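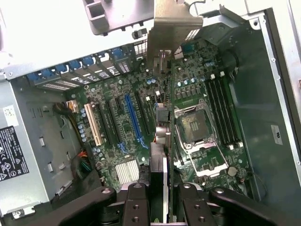
Desktop tower at the refurbishing bench, side panel off, processor socket open.

Computer Refurbishing Technician (part-time or full-time)
Heinonen Reuse, Romomville
Reports to: Defne Ertürk, workshop lead
Start: August

Heinonen Reuse takes in retired office computers, repairs them and sells them to schools, small businesses and walk-in customers. The Romomville workshop sent out 1,000 desktops last year. We are hiring a technician for the desktop bench.

What the job is

Most of your day is spent on towers. A machine arrives at your bench with a work order. You open it, clean it, check the board and refit what is missing. Many of our towers come in stripped, with no processor, cooler or memory, and are rebuilt from tested stock in the parts room.

Typical tasks:

Inspect the motherboard for swollen capacitors, burned spots and broken latches
Check socket contacts under the magnifier before any processor goes in
Fit processors, thermal paste and coolers
Fit and test memory, and reseat expansion cards
Replace coin-cell batteries and reset BIOS settings
Clean or swap case fans and route cables clear of the blades
Run the overnight test and enter the results in Dretis, our stock system
Sort boards that fail into repair, parts or recycling

You will also help unload the van on Tuesday mornings. Full towers are heavy in quantity and we use carts, but you should be able to lift one onto a bench.

What we ask for

You have built or repaired desktop computers before, at work or at home. You can tell memory types apart and know how to handle an open LGA socket without touching the pins. You can follow a written checklist and write a short fault note that the next person can read. Soldering is useful but not required. Hüsnü Uysal does our board repair and will train anyone who wants to learn it.

No degree or certificate is needed. Older hardware is a large part of what we handle, so experience with PCI cards and BIOS-era machines is a plus.

Hours and pay

Full-time is Monday to Friday, 8:00 a.m. to 4:30 p.m. Part-time is three days, to be agreed. Pay is $306 per day during the 6-week trial period and is reviewed after that. Paid vacation is 17 days a year for full-time staff. Tools, wrist straps and work jackets are provided. The Indport bus stops across the street from the loading dock, and there is free parking behind the building.

How to apply

Send a resume and a few lines about a computer you have repaired, what was wrong with it and how you found the fault. Photos are welcome. Leave applications at the front counter or use the form on our jobs page. Mark them for Nevzat Kırmızıgül.

Applicants we want to meet will be invited for a two-hour bench visit, paid at the trial rate. You will be given a bare tower and a box of parts and asked to get it to boot. Questions about the work can go to Defne Ertürk at the workshop, afternoons only.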